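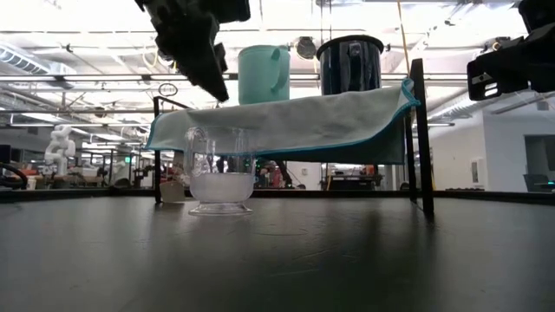
Ticket: "Origins of Local Customs" trail, stop 6 plays the wrong story

Opened by: Cherry Mae Pascual, visitor services, Dramside Folk Museum
Opened: April 26, 2026
Priority: Normal (I asked for High and was talked down)
Status: Closed, with a grumble

What is happening

Visitors press the button at stop 6, under the panel on first-footing, and are told at some length why people in this valley paint their doorsteps red. It is a good recording. It belongs to stop 9. Stop 9, when pressed, says nothing at all, which at least can't be called inaccurate.

What should happen

Stop 6 explains why a dark-haired stranger with a lump of coal is welcome at midnight on New Year's Eve and at no other time. Stop 9 does the doorsteps.

Steps to reproduce

1. Stand at stop 6.
2. Press the button.
3. Learn about doorsteps.

Log

Entry 1. Polier support replied to say the Polier box "plays what it is given" and asked whether we had turned it off and on. We had. We have now done it again, with a witness.

Entry 2. Swapped the handset at stop 6 with the one from stop 5. Doorsteps, in slightly better sound. Put it back.

Entry 3. Checked the memory card. There are 19 files on it for a trail of 14 stops. Two are called "final", one is called "final use this", and one is a man clearing his throat for 30 seconds before asking if it's on. I have kept a copy of that one.

Entry 4. Bensaid, who made the recordings, say they sent everything over in the right order. Stullov, who printed the panels, say the order was changed after the panels went to print. Both have emails. I have read the emails and both of them are right.

Entry 5. Found it. The Polier box sorts files by name and reads the name as letters, so "10" comes before "2". Somebody had got round this by renaming things by hand, did it nicely as far as 5, and then presumably had lunch. File 6 was never renamed and the doorstep file was given its number. Stop 9 was left pointing at a file that doesn't exist.

Entry 6. Renamed the lot as 01, 02, 03 and so on. Moved the spare files to a folder called "not these". Restarted. Walked the whole trail and pressed every button. Stop 6 has its coal, stop 9 has its doorsteps.

Knock-on problems

The school worksheet has a question on stop 6, and the answer sheet says "red paint, to keep off bad luck". It was written by someone who had listened to the trail very carefully. We have more than 2,000 copies. New answer sheet to follow in May; until then teachers get a slip.

Also, a visitor has written in the comments book that the red doorstep custom can't be as old as we claim, and gives a reference. I have passed this to the curator. It isn't a fault with the box.

Closed by: C. M. Pascual
Reopen if: stop 6 mentions paint.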